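3.2 Households and shopping

We asked 28 households in Honden to keep a fruit diary through May. Prices came from the Macedo market, morning only. Two dropped out, so 26 diaries in all.
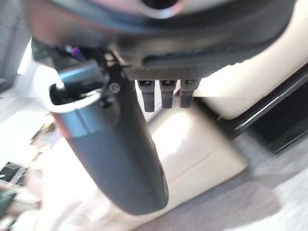 Ripeness was judged at home, by smell and by colour. Crude, but its what people do. Most bought whole fruit and cut it the same evening. 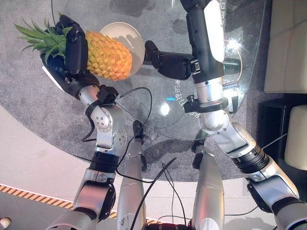
Figure 5. Pineapple, whole, crown on.

One diary keeper objected that smell is useless once fruit has been chilled, and wanted the base pressed instead. Fair point; we kept both.
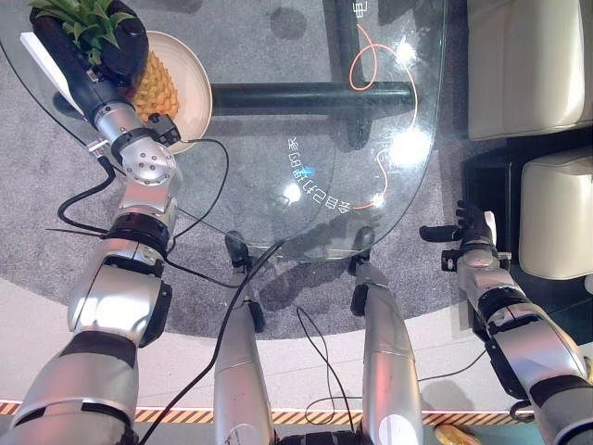
Waste was weighed with the skin and crown left in. Leaving them out changes the totals but not teh order of the households.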